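Kolinora Help – Data recording

Small paper objects: record again, or keep the difficult episodes?

posted by gaddale_bench, August

I am preparing examples of sorting drink sachets for a learning system. The person wears a strap with a marker on each wrist, takes one sachet or tea bag out of a white container, and holds it up with both hands before putting it away. The plan has 11 kinds of item. With the coffee sticks I have no problem. The tea bags are difficult – the fingers cover most of the bag, and in many episodes the tag is hidden too.

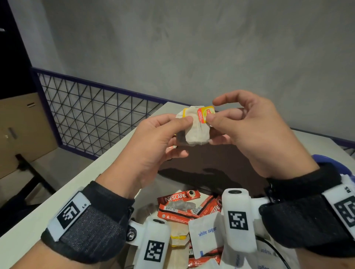
Tea bag held up by the bag and the tag, mixed sachets below.

Our set is called Brosach and has 3023 episodes now. In 9 of the last batch the person needed more than one try to take hold of the tag. Should I delete such episodes, or does the model learn something useful from them? I would also like to know if the pile must be mixed again after each episode. Now we mix it when the container is half empty.

2 replies

tetteh_lab
Please do not delete them. A second try is a correct part of the task if the person finishes it in the end. I would give these episodes their own label, so you can train with them and without them and compare. Delete only the ones where tracking of a wrist marker is lost for a long time, or where the item falls outside the working area and is picked up from the floor.

About the pile: mix it more often than you do. We had a similar task with 8 kinds of item and we mixed only once per session. The model learned that tea bags are always at the left side, and it reached there also when there was none. It took us two weeks to understand this. Now we mix after every third episode and we also turn the container a little.

For the tag, ask your people to pinch it near its edge – then the print stays visible for longer. But do not make a strict rule from it, you want some variety in the grips.

slowgripper
same problem with sugar packets, we just recorded more of them and it got better. which frame rate do you use?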